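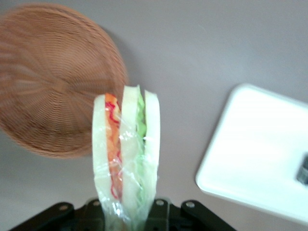 Abb. 7: In Klarsichtfolie verpacktes Sandwich, dahinter ein geflochtener runder Korb.

4 Fundmeldung und Bergung toter Wasservögel

Dieser Abschnitt gilt für alle Meldestellen, die mit dem Erfassungssystem Brirken arbeiten. Er beschreibt den Ablauf vom Eingang einer Meldung bis zur Übergabe der Proben. Die Grundeinrichtung des Handgeräts (Abschnitt 2) und die Anlage der Gewässerabschnitte (Abschnitt 3) müssen abgeschlossen sein.

Stand des Abschnitts: 12. Juni 2023. Bearbeitung: Styliani Balaskas, Stelios Pappas.

4.1 Voraussetzungen

Vor dem ersten Einsatz müssen vorliegen:

eine gültige Einweisung in die Schutzkleidung
ein Handgerät mit geladenem Akku und aktueller Gewässerkarte
ein Probenkoffer Dratus, vollständig bestückt und verplombt
die Telefonliste der Meldestelle in Papierform

Die Papierliste ist auch dann mitzuführen, wenn das Handgerät einwandfrei arbeitet. Am Nordufer und in den Schilfbuchten gibt es keinen Empfang.

Hinweis: Personen, die selbst Hühner, Enten oder Gänse halten, dürfen Meldungen aufnehmen, aber keine Tiere bergen. Der Eintrag im Benutzerprofil lautet in diesem Fall "nur Innendienst" und wird von der Leitung der Meldestelle gesetzt.

4.2 Meldung aufnehmen

1. In der Startansicht "Neue Meldung" wählen. Das System vergibt eine fortlaufende Nummer. Die Nummer sofort notieren, sie erscheint auf den Etiketten wieder.

2. Name und Rückrufnummer der meldenden Person eintragen. Anonyme Meldungen sind zulässig. In diesem Fall das Feld "Name" leer lassen und keine Ersatzangaben wie "unbekannt" oder "xxx" eintragen, sonst schlägt die Dublettenprüfung an.

3. Fundort auf der Karte setzen. Wenn die meldende Person den Ort nur ungefähr angeben kann, den Gewässerabschnitt auswählen und das Häkchen "Lage ungenau" setzen.

4. Artgruppe auswählen: Enten, Gänse, Schwäne, Rallen, Möwen, Taucher, Sonstige. Eine genaue Artbestimmung am Telefon wird nicht verlangt. Was die meldende Person dazu sagt, gehört wörtlich in das Bemerkungsfeld.

5. Anzahl eintragen. Bei Spannen ("zehn oder fünfzehn") den kleineren Wert eintragen und die Spanne im Bemerkungsfeld festhalten.

6. Zustand wählen: frisch, älter, nicht beurteilbar. Lebende, aber auffällige Tiere werden als eigene Meldung mit dem Typ "Krankes Tier" angelegt, auch wenn sie am selben Ort liegen.

7. Die meldende Person bitten, die Tiere nicht anzufassen und Hunde anzuleinen. Danach das Feld "Verhaltenshinweis erteilt" auf Ja stellen. Ohne diese Angabe lässt sich die Meldung nicht speichern.

8. "Speichern" wählen. Die Meldung erscheint in der Tagesliste in Gelb.

Hinweis: Fotos können nachgereicht werden. Sie werden über die Meldungsnummer zugeordnet und auf 800 Pixel Kantenlänge verkleinert. Das Original bleibt im Archiv erhalten.

4.3 Schwellenwerte

Das System vergleicht jede neue Meldung mit den Einträgen desselben Gewässerabschnitts. Berücksichtigt werden die letzten 21 Tage. Ab fünf toten Wasservögeln in diesem Zeitraum wechselt der Abschnitt auf Orange, ab 80 auf Rot.

Bei Orange entscheidet die Bereitschaft, ob noch am selben Tag geborgen wird. Bei Rot ist die zuständige Veterinärbehörde telefonisch zu verständigen. Eine E-Mail allein genügt nicht. Der Anruf wird mit Uhrzeit und Namen der Gesprächspartnerin oder des Gesprächspartners im Protokoll vermerkt.

Die Schwellenwerte sind voreingestellt. Sie können je Abschnitt gesenkt, aber nicht angehoben werden. Für die Kiesgrube und den Altarm gilt im August die halbe Schwelle. Orestis Bakalis hat diese Regel nach dem Botulismusgeschehen im Altarm eingeführt, bei dem innerhalb weniger Tage 78 Stockenten geborgen wurden. Sie schaltet sich am Monatsende selbst wieder ab.

Vorsicht: Die Farbe sagt nichts über die Ursache. Geflügelpest, Botulismus, Vergiftungen und bakterielle Infektionen lassen sich am Fundort nicht sicher unterscheiden. In Auskünften an Dritte keine Vermutungen äußern.

4.4 Anfahrt und Schutzkleidung

1. Essen und trinken vor dem Anlegen der Schutzkleidung. Verpflegung bleibt im Fahrerraum und kommt nicht zum Material auf die Ladefläche.

2. Fahrzeug auf befestigtem Grund abstellen, möglichst 50 Schritte oder mehr vom Fundort entfernt.

3. Reine und unreine Seite festlegen. Die Grenze ist die Heckklappe: Alles dahinter gilt als unrein, bis die Reinigung nach 4.7 abgeschlossen ist.

4. Einwegoverall anziehen, Kapuze hochschlagen.

5. Gummistiefel anziehen. Die Hosenbeine des Overalls liegen außen über dem Stiefelschaft.

6. Atemschutzmaske und Schutzbrille aufsetzen. Sitz der Maske durch kräftiges Ausatmen prüfen.

7. Zwei Paar Handschuhe übereinander anziehen. Das untere Paar mit Klebeband am Ärmel befestigen, das obere bleibt lose und wird bei jedem Tier gewechselt, das beprobt wird.

Vorsicht: Geborgen wird immer zu zweit. Eine Person arbeitet am Tier, die andere bedient das Handgerät und bleibt sauber. Vom Boot aus und an Steilufern ist zusätzlich eine Rettungsweste zu tragen, und zwar über dem Overall.

4.5 Tiere bergen

1. In der Tagesliste die Meldung öffnen und "Einsatz beginnen" wählen. Uhrzeit und Standort werden übernommen.

2. Tatsächliche Anzahl eintragen. Weicht sie von der gemeldeten Zahl ab, bleiben beide Werte gespeichert. Die Ausgangszahl nicht überschreiben.

3. Jedes Tier auf Ringe und Halsmanschetten prüfen. Ringnummer vollständig ablesen, auch wenn sie nur teilweise lesbar ist. Unleserliche Stellen mit einem Fragezeichen kennzeichnen. Ringe am Tier belassen.

4. Das Tier mit der Greifzange am Rumpf aufnehmen, nicht an Flügeln oder Hals. Bei Schwänen zu zweit arbeiten und das Handgerät so lange ablegen.

5. Tier in den Beutel geben, Luft vorsichtig herausstreichen, Beutel mit Kabelbinder schließen. Beutel außen mit Desinfektionsmittel absprühen und in einen zweiten Beutel geben.

6. Etikett zwischen den inneren und den äußeren Beutel legen, Schrift nach außen.

7. Beutel in die auslaufsichere Tonne stellen. Höchstens zwei Schwäne oder acht Enten je Tonne.

Hinweis: Bei stark zersetzten Tieren entfällt die Beprobung. Sie werden trotzdem gezählt und mit dem Zustand "älter" erfasst. Einzelne Federn oder Flügel gelten nicht als Tier -- dafür gibt es das Feld "Reste".

4.6 Proben nehmen

Proben nimmt nur, wer im Profil die Freigabe "Tupfer" hat. Je Gewässerabschnitt und Tag reichen Proben von fünf Tieren. Frische Tiere haben Vorrang, verschiedene Arten ebenfalls.

1. Plombe des Koffers öffnen und die Plombennummer ins Handgerät eintragen.

2. Zwei Tupfer je Tier bereitlegen: Rachen (blaue Kappe) und Kloake (weiße Kappe).

3. Zuerst den Rachentupfer nehmen. Tupfer einführen, mehrmals drehen, ohne Berührung der Schnabelränder herausziehen.

4. Tupfer in das Röhrchen mit Transportmedium stecken, Schaft an der Sollbruchstelle abbrechen, Kappe fest zudrehen.

5. Mit dem Kloakentupfer ebenso verfahren.

6. Strichcode beider Röhrchen einlesen. Das Handgerät bestätigt jeden Code mit einem Ton. Bleibt der Ton aus, den Code von Hand eintragen und die letzten vier Ziffern laut gegenlesen lassen.

7. Röhrchen in das Schutzgefäß stellen und zu den Kühlelementen in den Koffer legen. Die Röhrchen dürfen nicht einfrieren.

Für die bakteriologische Untersuchung wird das ganze Tier gebraucht. Tupfer im Virusmedium sind dafür nicht geeignet. In diesem Fall unter "Untersuchungsziel" den Eintrag "Tierkörper" wählen und die Tonne kühl und ohne Umwege abliefern.

4.7 Reinigung

1. Obere Handschuhe abstreifen und in den Abfallbeutel geben.

2. Stiefel mit Bürste und Wasser grob reinigen, danach in die Desinfektionswanne steigen. Einwirkzeit laut Gebinde abwarten. Schlamm an der Sohle macht das Mittel unwirksam.

3. Greifzange, Tonnen und Wanne von außen absprühen.

4. Overall von innen nach außen abrollen und entsorgen.

5. Schutzbrille abnehmen, dann die Maske, zuletzt die unteren Handschuhe.

6. Hände waschen und desinfizieren.

7. Das Handgerät mit einem getränkten Tuch abwischen. Nicht einsprühen, das Mikrofon ist nicht dicht.

Vorsicht: Nach einem Einsatz an toten Wasservögeln mindestens 72 Stunden keinen Geflügelbestand und keine Pflegestation betreten. Das System sperrt die betreffenden Personen so lange für Einsätze vom Typ "Krankes Tier".

4.8 Übergabe

Proben und Tierkörper werden an der Annahme Acharya abgegeben. Die Annahme ist werktags besetzt. Außerhalb der Zeiten steht der Kühlschrank im Vorraum zur Verfügung, den Schlüssel hat die Bereitschaft.

1. "Übergabe" wählen und die Liste der Röhrchen mit dem Inhalt des Koffers vergleichen.

2. Übergabeschein zweifach drucken. Ein Exemplar bleibt beim Material, eines geht in den Ordner der Meldestelle.

3. Unterschrift der Annahme auf dem Handgerät einholen. Bei Ablage im Kühlschrank "ohne Gegenzeichnung" wählen und ein Foto der Ablage anfügen.

4. Verbrauchtes Material nachbestellen und den Koffer neu verplomben.

Die Meldung steht danach auf Grün. Befunde werden vom Labor eingetragen und können in der Meldestelle gelesen, aber nicht geändert werden.

4.9 Häufige Störungen

Meldung bleibt gelb, obwohl der Einsatz beendet ist: Das Handgerät hat noch nicht abgeglichen. In den Empfangsbereich fahren und "Abgleich jetzt" wählen.

Etikett wird leer gedruckt: Rolle falsch herum eingelegt. Die Rollen von Adton laufen von unten ab, die früheren liefen von oben.

Fundort liegt auf der falschen Uferseite: Punkt gedrückt halten und verschieben. Nach der Übergabe geht das nur noch über die Leitung.

Zwei Meldungen zum selben Fund: Beide markieren, "Zusammenführen" wählen. Die ältere Nummer bleibt bestehen. Sind für beide schon Röhrchen eingelesen, nicht zusammenführen und Stavros Manolakis verständigen.

Ringnummer wird nicht angenommen: Leerzeichen und Punkte entfernen. Bei ausländischen Ringen die Zentrale im Freitext angeben. Rückfragen zu Ringen beantwortet Hatsue Matsuda.

Weiter mit Abschnitt 5, Meldungen vom Typ "Krankes Tier".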